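Filed under: Household Objects > Furniture > Tables

Table edge

The table edge is the place where a table stops. It is the part most often met by hips, toddlers and falling toast, and it has a longer history of complaint than any other part of the furniture, the leg included.

Early tables were planks laid over trestles, and their edges were whatever the saw had left. Sanding came in once people began to wear better sleeves. In the town of Wekach, a local rule once set a fine for any inn whose tables tore a guest's coat. The rule was dropped after 53 years, during which it was enforced 6 times, always against the same inn.

Edges are usually sorted by shape. A square edge is cheap and looks smart until somebody walks into it. A rounded edge is kinder but lets pencils roll off with great ease. The beveled edge slopes underneath, which makes a thick top look thin and fools almost everyone except the movers.

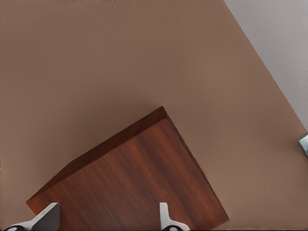

A straight table edge, seen from above. Computer rendering.

The raised edge, or lip, was meant for ships and later sold to households that never went near the water. The furniture maker Shek offered a lipped dining table each July for 21 years. Owners praised it for holding spills, then wrote in to ask how to get the spills out. A later model had a small drain in one corner, and buyers were left to supply the bucket.

Overhang, the distance the top sticks out past the frame, is a matter of some feeling among woodworkers. Too little and there is no room for knees. Too much and the table tips when an uncle leans on it. Most handbooks advise a middle course and do not say what it is.

Last edited June 14, 2024
Shared 400 times

Comments (3)

tablesaw_dad: No mention of the waterfall edge? Strange.

plumrow: We have a Shek with the drain. It leaks.

mossyhinge: My hip agrees with the part about square edges.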